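How to cut bunting triangles from scrap fabric

Iron your scraps first. Draw one triangle on card, 14 cm across the top, and cut it out as your template. Lay it on the wrong side of the cloth and trace it with chalk.

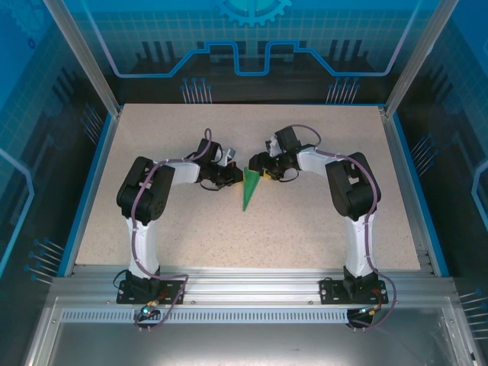
Flip the template each time so that the slanted sides share a line. Cut with sharp scissors, then pin two triangles right sides together. Sew the long sides, leave the top open, and trim the point before turning.

Press again and space them 3 cm apart along the tape.

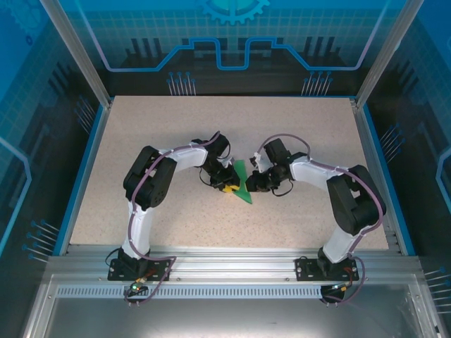 Noémie Renaud: I use pinking shears and skip the lining. Mine have been up since August and the edges haven't frayed.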